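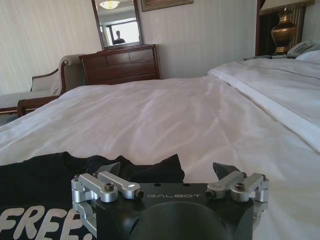 List: Brader Household Swap
Subject: Re: folding t-shirts on the bed
Posted: Tuesday, 7:40 pm

On Tuesday morning a list member wrote:

> I do all my folding on top of the bed and the shirts never come out
> the same size. The sleeves slide around and by the time I get the
> stack to the dresser it has fallen over. I don't have a table big
> enough and I'm not going to buy one. Is there a way to do this on a
> soft surface, or should I give up and hang everything?
>
> Also, does anyone still use the Skelto folding board? Mine came with
> no instructions.

I fold on the bed too and have for years, so I wouldn't give up yet. Hanging is fine for button shirts, but t-shirts stretch at the shoulders on thin hangers, and you'll run out of rod before you run out of shirts.

The main problem is the duvet. If it's puffy or bunched up, the shirt follows every lump in it and you can't get a straight edge. Pull it tight toward the foot of the bed first, or fold it back and work on the flatter cover underneath. I use the foot end because it's closest to my dresser and I can set finished stacks against the footboard, where they stay upright.

Then, for each shirt:

Lay it face down with the collar away from you. Smooth it from the middle out to the sides with your forearm. Hands alone leave ridges.

Bring one side in to the middle of the back and turn the sleeve back on itself. Do the same on the other side. You should have a long strip about as wide as the collar.

Fold the bottom up to just short of the collar, then in half again, or in thirds if your drawers are shallow. Mine are 5 inches deep inside and thirds stand up on edge without catching. 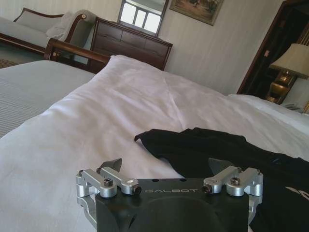 Black shirts I do separately, inside out if they have printing on them. Lint from a white duvet shows on black cotton right away, and it's easier to brush off the inside than to pick it out of the lettering. If you're particular about it, spread a dark towel down first – that also gives you a firmer surface, so you may end up using it for everything.

On the Skelto board: I had one and gave it away. It works, but it's made for a hard table, and on a mattress the side flaps sink and the fold comes out crooked. A piece of stiff cardboard cut to the width of your drawer section does the same job. Lay it on the back of the shirt under the collar, fold around it, slide it out. I've had the same piece for 3 years.

One question of my own while I'm writing. The bottom drawer of my dresser sticks in damp weather and I've been told to rub the runners with candle wax. Has anyone tried that on older wood drawers, and does it mark the clothes?

--
To leave this list, send a blank message with the word "remove" in the subject line.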